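Burham House, Ground Floor
Room Inspection Checklist with Comments
Area: flower and craft room, adjoining store closet, back passage
Completed by: Felicidad Talavera
Form 3551
Walk started 9:40 a.m., Wednesday

Marks used: OK, no action. R, needs repair or cleaning. F, follow up at next walk. NA, does not apply.

Section A. Entry and floor

A1. Door opens fully and closes without force: OK
A2. Door closer working: R
The closer lets the door go for the last foot and it slams. Written up in March as well. The adjusting screw has been turned as far as it goes, so the unit needs replacing. Same model as the one on the passage door if the Tagle catalog still carries it.
A3. Walkway from door to table clear: OK
A4. Floor dry and free of loose items: OK
A5. Floor mat flat, corners down: R
The corner nearest the sink curls. Tape was holding it at the last walk and has come off. Please do not tape it again. Swap it with the mat from the passage, where it can sit with that corner under the bench.
A6. Threshold strip secure: OK
Two new screws since last time.

Section B. Lighting and power

B1. All ceiling lights working: F
One tube on the window side flickers for a minute after switching on and then settles. Leave until it gets worse or until the ladder is out for something else.
B2. Outlets and cover plates unbroken: OK
B3. Outlet near sink has working test button: OK
Pressed and reset.
B4. Extension cords not used as permanent wiring: OK
B5. Glue gun unplugged when room is closed: OK
Unplugged and on its stand in the closet. The stand has a wobble but holds.
B6. Light switch labels readable: R
The label for the closet light has worn down to two letters. New label to be printed.

Section C. Work table and arrangements

C1. Table steady, no rocking: OK
Leaned on all four corners.
C2. Tabletop free of splinters and raised edges: OK
C3. Tabletop clean: R
C4. Glass free of chips and cracks: F
C5. Containers standing level and stable when filled: F
C6. Wire ends on artificial stems covered or bent in: R
C7. Cutters and snips put away closed: OK

Comments on C3 and C4. The tabletop has not been washed down properly since the wall behind it was patched. Wiping with a dry cloth only moves the grit and can scratch both the finish and the bottoms of the vases. Use a damp cloth, rinse it often, and change the water when it goes cloudy. Anything stuck down should be loosened with a plastic scraper held flat. No metal blades on this table. 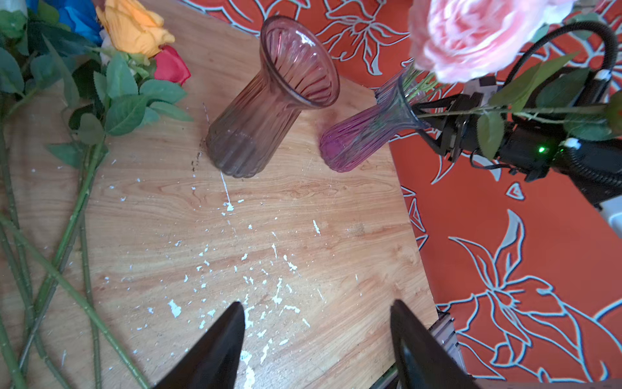

Glassware needs a clean surface under it before anything else on this list matters. A vase set down on grit does not sit flat, and a small chip of glass is hard to spot among crumbs of something else. The white flecks are scattered thickest from just below the two ribbed vases down toward the edge, like dried paint or plaster, with a few dark crumbs and a dark smudge beside the base of the pinkish-brown one. Clear the glass and the flowers off completely before washing that part of the table, then wash the base of each vase separately and dry it. Run a folded cloth around each rim, never a bare finger. If the cloth snags, the vase comes out of use and goes in the bin marked for broken glass, even if the chip is too small to see.

Comments on C5. Tall ribbed vases with wide mouths are top-heavy once long stems go in. The violet-pink one is the slimmer of the two and should get the shorter, lighter stems. A large head like the pink rose, on a long stem, wants a heavier container or some weight in the bottom. Glass pebbles are in the closet, second shelf. Pour them in slowly with the vase standing on a towel. Do not use sand, which finds its way back onto the table.

When a vase has to be tipped to get a bunch in, keep the base on the table and support the neck, and do not let go until it is upright again. Push stems in a few at a time. Forcing a thick bundle through a narrow neck puts pressure on the glass from inside.

Finished arrangements go back from the edge by at least the width of a hand. Artificial flowers that are not in use should be sorted into the long boxes at the end of the session. Left in a heap they catch on each other, and people pull on them to get one loose.

Comments on C6. Checked stems from the long boxes. Most were fine. Several of the older Skostau stems have lost the plastic at the cut end and the wire comes through. These have been put in a separate bag with a tag on it. Cover the ends with floral tape, two turns past the wire, or throw them out if the wire is rusty.

Section D. Sink and cleaning supplies

D1. Hot and cold taps working and not dripping: R
Cold tap drips slowly. A washer should do it.
D2. Drain runs freely: OK
D3. Strainer in place: R
Missing. It matters more than usual this month with the table waiting to be washed, as the rinse water will carry grit. Fit one first.
D4. Cleaning products in original bottles with labels: OK
Nurirora glass cleaner, one opened, one full.
D5. Products stored apart from cups and food: R
Two mugs found on the same shelf as the cleaner. Moved to the kitchen.
D6. Gloves available: F
Large only. Mediums to be ordered, as large gloves are too loose for handling glass.
D7. Dustpan and brush hanging on hook: OK

Section E. Store closet

E1. Heaviest items on lowest shelf: OK
E2. Nothing stacked above shoulder height: R
Baskets on the top shelf are nested three high and lean forward when the door is opened. Take the top one down. It can go underneath with the foam blocks.
E3. Shelves fixed to wall: OK
E4. Spare vases stored upright with dividers: R
The dividers have been used for something else. Glass is touching glass. Cut new ones from the flat boxes in the passage.
E5. Stock card up to date: F
Card says 216 foam blocks. Whoever took the last lot did not sign. Please correct the card next time the shelf is emptied.
E6. Broken glass bin lined, lid on, not more than half full: OK

Section F. Passage and exit

F1. Exit route clear to full width: R
Flattened boxes leaning on the wall. Use them for the dividers under E4 and recycle what is left.
F2. Exit sign lit: OK
F3. Fire extinguisher on bracket, pin in, gauge in green: OK
F4. First aid box stocked: R
No small adhesive bandages and no tweezers. The bandages come in boxes of 1000 from the supplier, far more than this floor will use, so ask upstairs to share a box.
F5. Emergency contact sheet posted: OK

To be done before the room is next used
Wash the tabletop (C3), after fitting the strainer (D3).
Check all vase rims and bases with a cloth (C4).
Restock the first aid box (F4).
Take down the top basket (E2).
Clear the passage (F1).

To be done before the next walk
Door closer (A2), mat (A5), switch label (B6), stem ends (C6), tap washer (D1), vase dividers (E4).

Items marked F stay on the sheet and are looked at again next time, whether or not anyone has reported a change.

Walk finished 10:55 a.m. Copy left on the clipboard inside the closet door.
F. Talavera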